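Pollemside Repair and Lending Service
Progress report to the Plendness Fund, second half-year
Prepared by Odair Amaral, service manager

1. Summary

The service is running five days a week from the Tavares Street unit and has been since October. Lending is ahead of what we told you in the application. Repair is behind it. The budget is on track apart from heating, which is covered in section 6. We are asking for one change to the grant terms, set out in section 7.

2. Lending

At the end of the period the service had 416 registered borrowers. The application gave a target of 350 for the full year, so this part of the work is done early and we have stopped paying for leaflets. Most new borrowers now tell us they heard about us from a neighbor or from the notice board at the health center.

The items people ask for most are carpet cleaners, hedge trimmers, long ladders and folding tables. Carpet cleaners have a waiting list from spring through early summer. We bought a second one out of the equipment line and could use a third, but storage is tight and we would have to let go of something else first. The tile cutters have hardly moved and we plan to sell two of the three.

Late returns were a problem in the first half-year. We changed the loan period from four days to seven and began sending a text the evening before an item is due. Late returns have dropped since then. Deposits stay the same, at 20 dollars for powered tools and nothing for hand tools. We have had three items come back damaged beyond repair, all of them string trimmers, and one ladder has not come back.

3. Repair

We took in 194 household items for repair and returned 89 in working order. Another 37 are still on the shelf waiting for parts. The rest were either not worth fixing or were picked up by their owners before we got to them. The application said we would return half of everything that came in, and we are under that.

There are two reasons. The first is parts. Our supplier for small appliance parts, Ureo, moved its warehouse over the summer and orders that used to take a week took over a month. Deliveries are better now but not back to what they were. The second is intake. For the first three months we accepted anything that came through the door, including microwaves and sealed toasters that we had no safe way to open or test. Those items sat on the shelf and took up bench time when people called to ask about them.

Dirceu Medeiros, who leads the repair bench, has written a short intake list. It says what we take, what we turn down, and where to send people with the things we turn down. Front desk staff have used it for the last ten weeks and the shelf is shorter than it was. Lamps, fans, vacuum cleaners and sewing machines make up most of what we now accept.
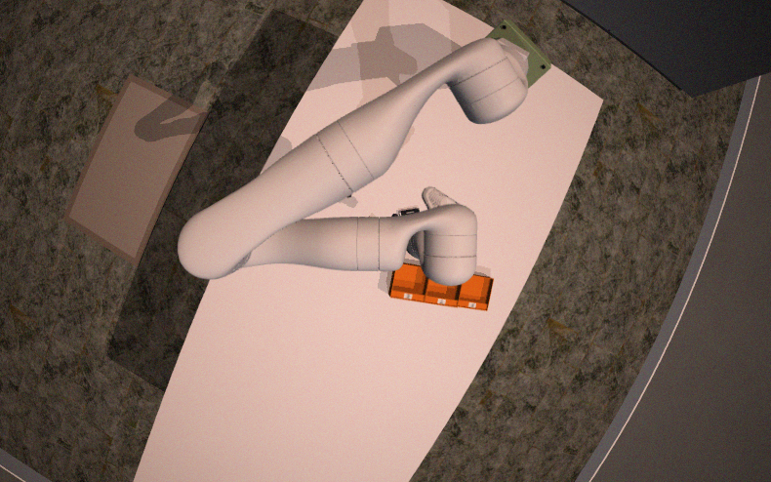
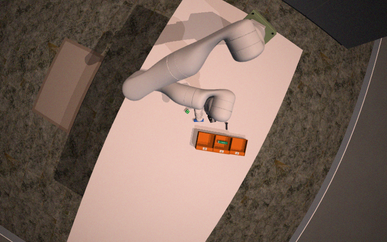
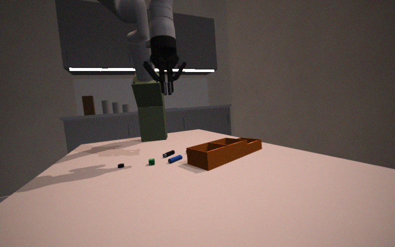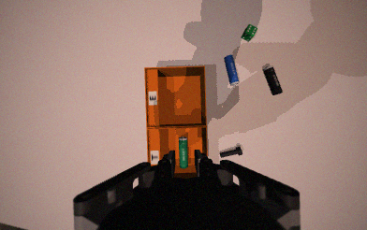 4. Evening classes

We ran the basic sewing course twice and the bicycle course once. Both sewing courses were full. The bicycle course had six places taken out of ten, and the people who came asked for it to be held earlier in the year, before the weather turns. It will move to April.

The course on small electrical repairs did not run. The tutor took a full-time job out of town and we did not find a replacement in time. Dirceu has agreed to teach a shorter version over three evenings in the next period. The money set aside for the tutor has not been spent and is shown as carried over in the accounts.

5. Staffing and premises

The front desk post was vacant for seven weeks. During that time we closed on Monday mornings and kept the other hours as advertised. The new member of staff started at the end of the summer and has finished training on the booking system and on ladder checks.

The landlord replaced the back door and the gutter over the loading area. The step at the front entrance is still too high for wheelchair users. We use a portable ramp, which has to be fetched each time someone needs it. We have asked for a permanent one and have been told it will be looked at with the next round of building work. No date has been given.

6. Budget

Rent, wages and insurance are as forecast. Parts spending is below forecast for the reason given in section 3, and we expect it to catch up as the waiting orders come in. Heating is well over. The unit has a high ceiling and a single old gas heater, and our estimate was based on a smaller space. We have covered the difference from loan fees so far. We do not expect to be able to do that through a second winter, and we are getting quotes for a lower ceiling over the front desk and waiting area.

7. Request

We ask the Fund to let us move the unspent tutor money into the parts line, with enough held back to pay for the three short evenings in section 4. The total grant would not change. If this is agreed we would place a larger single order with Ureo and keep common parts such as belts, switches and plugs in stock at Tavares Street.

8. Next period

Sell the tile cutters and clear the space for a third carpet cleaner. Run the short electrical course. Get the waiting shelf below 20 items. Print the intake list as a card for the front window, in English and Portuguese. Send the Fund the three heating quotes as soon as the last one comes in.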